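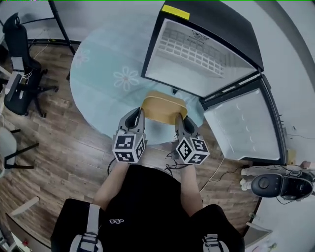 Drisov round table with glass-like top, pale aqua

I use this table since July, so two months now. It stands in my small room between the office chair and the mini fridge, and for this place the size is right. The color is calm, and the white flowers on the top are faint, so they do not disturb me when I work.

Putting it together was easy, only the paper from Wedska, the shop, had very small drawings. The black metal support feels strong. What I like less is that every fingerprint stays on the top – I wipe it each evening. Also a cup makes quite a loud sound on it, so I put a wooden tray under my tea.

For me it is 9 from 10. I would buy it again, maybe in white.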